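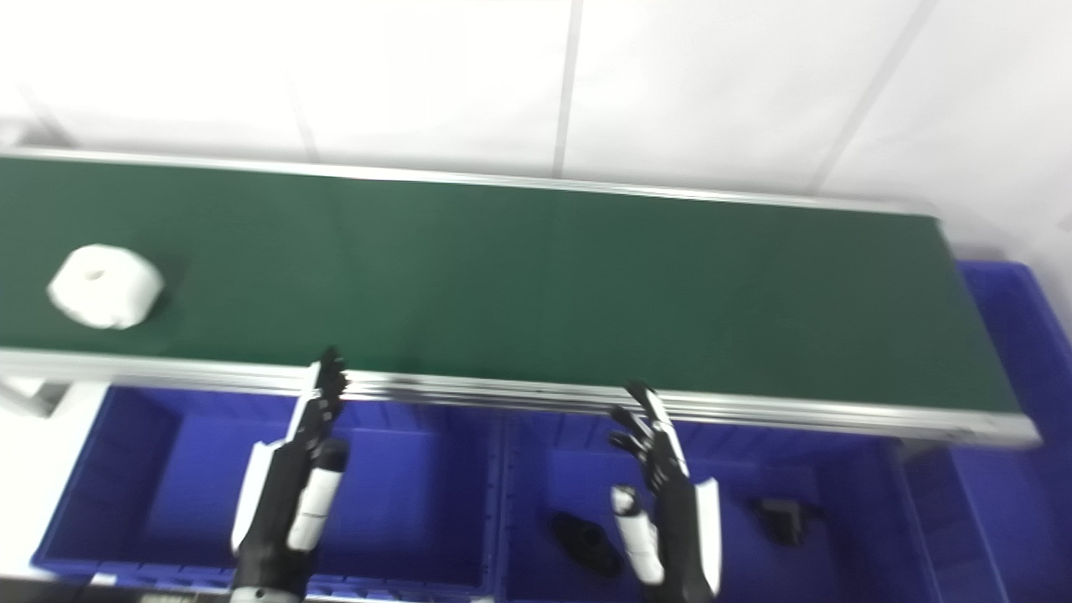
*Packing belt with the blue bins along the front.*

## Rolls wandering on a flat belt, and what to do about bins

Posted Apr 16, 1999

We pack paper goods in a small unit and put in a second-hand belt last October. Green surface, aluminium side rails, blue plastic bins along the near side. Boxes travel fine. Paper rolls don't. If one goes on lying on its side it drifts toward the rail, and by the far end I'm reaching over to grab it. The belt is a Trilo, 30 cm wide. Is this a levelling problem or do I need guides? Also, would you label the bins or just keep them in a fixed order?

**Answer 1**

Check the level first, across the belt as well as along it. Put a spirit level on the side rail at both ends and then in the middle. Ours was out by 2 mm at one leg and that was enough to move anything round. If the rail has grooves along it you can probably bolt a guide straight on without drilling, but take the groove width to the shop, as Sernik and Verorier fittings aren't the same size. Stand the rolls on end if the customer doesn't mind how they arrive.

For the bins, label the front face. A fixed order works until someone takes one away to wash it and puts it back in the wrong spot.

**Answer 2**

Slow it down. We had ours at 94 on the dial and the rolls were all over the place.

**Answer 3**

Agree with the first answer on levelling. I wouldn't bother with guides for fewer than 200 rolls a day. Keep the biggest bin at the loading end so rejects can go straight in. Coloured tape on the rims has lasted longer than paper labels for us.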